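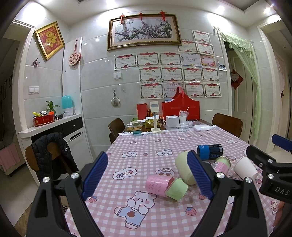

**Gingham** is a plain-woven cloth with an even check, made by crossing dyed and undyed threads so that the pattern shows on both sides. Its origin is disputed. Several places claim it, and the claims tend to rest on the sound of the word more than on any surviving cloth. The check is now most familiar on the table, often in a single colour with white, as with the pink-and-white cloth under the tipped cups. Many such covers are printed, and strict writers refuse to call them gingham at all.

## The Kosham claim

The town of Kosham has long described itself as the home of the check. A board in its market hall states that 800 looms once worked there. The figure has been repeated in guidebooks, sometimes as 1,000, without a source in either case. Surviving rent books list roughly 600 looms of every kind, and most of those wove sacking. The Horgan mill, usually named as the first to weave checks, opened well after checked cloth was already on sale at Mimilside.

## Pattern and size

Trade lists give the size of a check by the width of one square. The Claltura pattern book, often cited as the standard, names 15 sizes — though two of them measure the same.

## Reputation

Gingham is commonly said to stand for thrift and country life. Evidence for this is thin before the age of advertising, and the cloth was also sold to town buyers at fairly high prices. The belief that it hides stains better than plain cloth is widespread and poorly tested.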